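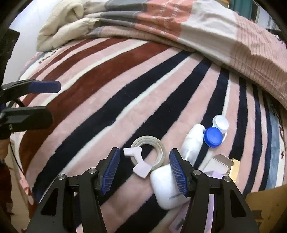
Karlijn Lambrechts wanted to know, before we had even taken our coats off the chairs, whether the people who gather demonstrations for a robot ever get any better at it themselves, or whether they just get tired. I wrote the question down because I thought it was the best one of the day, and I would like you to keep it in mind while you read through these notes. We will come back to it in the seminar, and I do hope she will ask it again for those who missed the visit!

## Notes on the visit to Brurkora, 23 July 2020

For those of you who couldn't join us (and for those who did and spent the time chatting near the coffee, you know who you are), these are my notes on the open day at Brurkora, written up the same evening and tidied a little since. They belong with Unit 3, "Learning from people," and you should read them next to the chapter on imitation. I have kept the order of the day more or less as it happened, apart from the part on grip pads, which I have moved up so that it sits with the rest of the hardware.

### The hand-held gripper

Our host for the morning was Elaine Coutinho, and she was very patient with us. She began with the tool itself. You hold one in each hand, and each has two fingers that open and close like the fingers of a robot's gripper, with ribbed blue pads at the tips. A camera rides on the tool and looks out past the fingers toward whatever you are reaching for. So when you do a chore with the grippers, the recording shows the chore the way a robot would meet it, from right behind the jaws.

Why go to all this trouble, when you could simply film a person's bare hands? Please think about this one properly, as it comes up every year. A human hand has a thumb, a palm and a great many clever little habits, and very few of those carry over to a machine with two stiff fingers. If you wear the machine's limits while you work, you stop cheating. You can't tuck one thing under your little finger while you pick up the next. Elaine's way of putting it was that the tool makes you honest, and I rather liked that.

The pads got more of our attention than I expected. Lotte Wuyts asked about the ribs, and the answer was that they help with small, smooth things that want to slide away when you squeeze. A glossy earbud case with rounded corners is a good test, because the fingers have to come down on both sides of it fairly evenly. If one side touches first, you push the case along the bed before you have closed on it.

### Small things on a soft bed

The task we spent longest on was clearing little household objects from a bed. It sounds like nothing at all, doesn't it? I thought so too until I had a turn. A tabletop pushes back when you press on it, and a plush blanket doesn't. Objects settle into it, and they tip when you nudge the cloth next to them. The strong stripes on the blanket matter as well, at least for the camera side of things, as a vision system has to learn that a stripe edge is no object edge.

A few points from my notebook, with the terms you will need:

- **Approach.** The path the open fingers take before anything is touched. On a low object the approach has to come down far enough for the pads to get a hold of the sides, and on a soft surface that means pressing into the cloth a little.
- **Clutter.** Things lying close to the thing you want. A roll of clear tape right next to the target is a nice example, because one finger needs the very space the tape is in.
- **Transparency.** Clear tape lets the blanket show through the middle and catches the light along its layers. Depth sensors are often poor with such materials, so don't assume that what is easy for your eyes is easy for the machine.
- **Two-handed work.** The second gripper can hold the blanket steady, move a neighbor out of the way, or simply wait. Waiting is part of the recording too, and the model learns from it.

Marloes Hermans pointed out on the drive home that a contact lens case is really two containers joined together, with two screw caps, and that "pick it up" and "open it" are entirely different lessons. Quite right. The morning's session was only about picking up, and you should say so if you use it in your essays.

### How much is enough?

Wouter Dekker asked the numbers question, as I hoped somebody would. For the bed task the Brurkora group had kept 359 recordings out of 543. The others were dropped, mostly for lost tracking and for sessions that were stopped halfway. Please copy down both figures. When a report gives you only the number kept, you should want to know how many were made.

### For next week

1. Read the Cullinane handout again, pages 3 to 17, and mark anything that the visit made clearer (or muddier).
2. Write half a page on the choice of surface. Would you start a learner on a hard table or on a blanket? Either answer is fine with me as long as you argue it.
3. Bring a small object from home that you think would be hard to grip with two fingers. Nothing breakable, please.

Lotte has the sign-up sheet for the second visit, in December, and there are still places in the afternoon group.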